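Can You Really Teach a Robot by Holding Its Hand?

Maybe you have seen a video of a robot folding a shirt or wiping a table, with a cheerful voice saying the robot "learned it all from people." It sounds like magic. It also sounds like something you should ask a few questions about, so that is what we are going to do.

First, what are people talking about when they say they "showed" a robot a job?

There are a couple of ways to do it. One is to grab hold of the robot arm and push it through the job yourself. The motors go soft, so the arm moves wherever you move it. Inside each joint is a sensor that keeps track of how far the joint has turned. You pull the arm over to a cup, close the fingers, lift, and let go somewhere else. The robot stores all those joint positions, a lot like a player piano storing a tune.

The other way is remote control. A person stands a little way off and moves a set of handles, or a smaller copy of the arm, and the real arm follows along. If you have ever played a claw machine, you have the basic idea, except that these claws are meant to hang on to the prize.

Both ways have a fancy name, "learning from demonstration." A demonstration is just one go at the job, from start to finish.

Now for the first question. If the robot is only playing back what you did, has it learned anything?

Not much! Suppose you record yourself moving a cup from the left side of a table to the right. Play it back and the arm will do the same thing again. Then slide the cup over by the width of your hand. The arm will reach out, close its fingers on plain air, and carry the air carefully across the table. It has no clue that the cup is missing. It is following the recording.

So people who build these robots add cameras, and they give a computer program many demonstrations instead of one. In each one, things are put in different spots. The program compares what the cameras saw with how the person moved the arm, over and over, and hunts for a pattern. With luck, it ends up with a rule that goes something like "when the picture looks like this, move like that."

Did you notice the words "with luck"? Keep an eye on them.

Toivo Laaksonen works with a pair of arms at a workshop called Nolby. He runs the remote controls for a job that any kid who does chores would find easy: picking up sponges. The arms have to learn to reach for one sponge and leave its neighbors alone.

"It's harder than it looks," he told us. "A sponge squashes. You can pinch it by the corner or by the middle, lying down or standing up, and each one feels different to a person. I can't feel any of that through the controls. I have to go by my eyes."
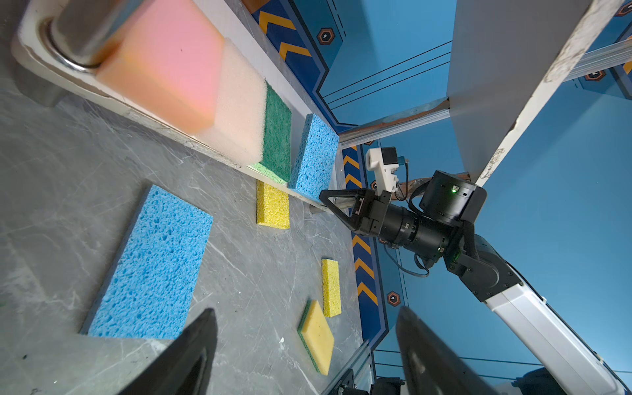 Why does the person have to repeat the same job so many times?

The program can only copy situations that are close to ones it has been shown. If every blue sponge in the demonstrations is lying flat, a blue sponge leaning on a wall may confuse it. Repeating the job with things moved around gives the program more situations to go on, and it also helps cover up the odd mistake made by the person at the controls.

That brings us to mistakes, a part the cheerful videos tend to skip.

When a person fumbles, the robot can pick up the fumble. Toivo has a habit of stopping for a moment before he closes the fingers, to check that he is lined up. After a while the robot was stopping there too. It wasn't checking anything. It had copied the pause without the reason for it.

Myung-ja Seo sorts through the demonstrations at Nolby and decides which ones to throw out. She is not very impressed by robot videos, including the ones made in her own building.

"When I see a video, I want to know how many tries it took," she said. "I also want to know if somebody was driving."

That second one is a very good question. A robot being driven by remote control looks just like a robot working on its own. The person with the controls could be standing right beside the camera. Some videos say so in small print. Some don't.

We asked Myung-ja for the results of her last test. The arm was given 5 tries at a sponge with no person at the controls. It got 3. On the other 2 it closed its fingers too soon and pushed the sponge away. Is that good? For a robot that had only ever been shown, and never told the rules, it is interesting. For washing your dishes, it's pretty bad. Five tries is also a tiny test – too small to tell you what would happen tomorrow with a different sponge on a different table.

So can a robot be taught by hand? For small jobs that stay nearly the same, people do manage it. Can it then go off and clean a kitchen it has never seen? We would like to watch that one in person, please, with a good view of whoever is standing in the corner.

TRY IT YOURSELF

You need a friend, a blindfold, a pair of kitchen tongs and a dry sponge. Clear the floor first.

Put the sponge on a table. Your friend wears the blindfold and holds the tongs. Stand behind and guide your friend's arm to pick up the sponge and set it down in a new place. Do it 3 times the same way. Then put the sponge back where it started and let your friend try alone.

Next, move the sponge without saying where. What happens? How would you change your lessons so that your friend could find it anyway? Would taking off the blindfold be enough?

14 shares | 3 comments

More to read
Why Do Robot Vacuums Get Stuck Under the Couch?
Polat the Walking Robot: Is It Really Walking?
Who Is Driving the Clerano Bus?
What Is a Sensor?
Five Things Your Hand Can Do Without Looking

Contact Widum Kids | © Widum | Back to top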